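Menos adornos en el escaparate

Cada diciembre las tiendas de Clusville compiten por llenar el escaparate. Guirnaldas, telas, flores artificiales, papel pintado de fondo. El año pasado conté 11 locales en la calle principal y en casi ninguno se leía un precio.
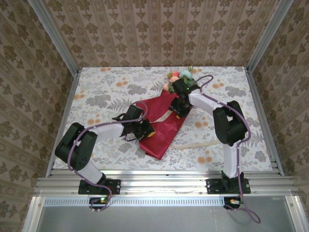 El comerciante cree que la abundancia atrae. Yo creo que cansa. En Wolleritz la asociación de tiendas propuso en febrero dejar libre la mitad del cristal, y 25 comercios aceptaron. Se pasea mejor por allí -- y se ve el interior, que es lo que uno quiere antes de entrar.
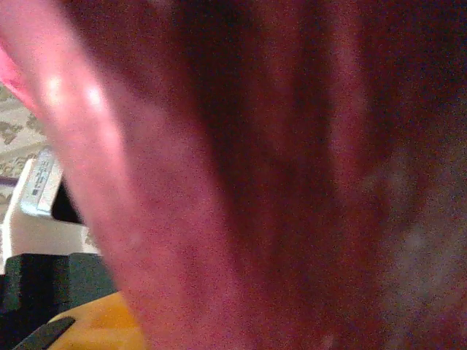

Opinión | Por Redacción de Cotumbridge | 23 de diciembre

Tampoco pido escaparates vacíos. La mercería MacLeod pone cuatro cosas y las cambia cada semana. Me paro siempre. Lo demás podría quedarse en el almacén hasta que alguien lo pida.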